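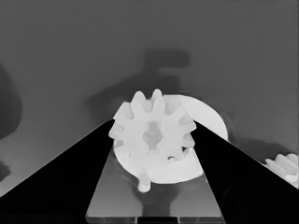
Why run the gear job in simulation before letting the real arm try it? A bad grip in the sim costs me a restart, and a bad grip on the bench costs me a printed part and an evening.

15th May, Clargate workshop

Got the gear task going in the sim at last! White gear with the big disc behind it and the stub peg underneath, all one assembly, so the fingers have to close on the gear teeth and leave the peg clear for the socket. Second gear is in there too, off to the right.

Settings for today:

- gripper force limit 18 N
- closing speed 8 mm/s
- physics step left alone
- everything in gray, textures off (loads way faster on the old laptop)

Remedios Barrios came by and asked why I was squeezing across the teeth when the disc has such a nice wide rim. Fair question. I tried the rim first and the wrist ended up at an angle I really don't like for the insertion, but she's got me wondering about softer fingertips - maybe the Camenzind pads, if we still have a set in the drawer under the lathe.

Next: a long batch overnight, 3000 tries with the start pose jiggled a little each time. I'd be thrilled with around 80 percent seated. Log the misses by peg angle this time, last batch I only kept a pass/fail and it was no use at all.

Also need to check the bore in the model against the drawing. The keyed outline looks a bit lumpy to me and I may have exported the mesh too coarse. Remedios has the drawing on her Inadska drive, ask her for the July version and not the older one.

Real arm stays parked until the log is read. Power brick for it is on the top shelf, labeled.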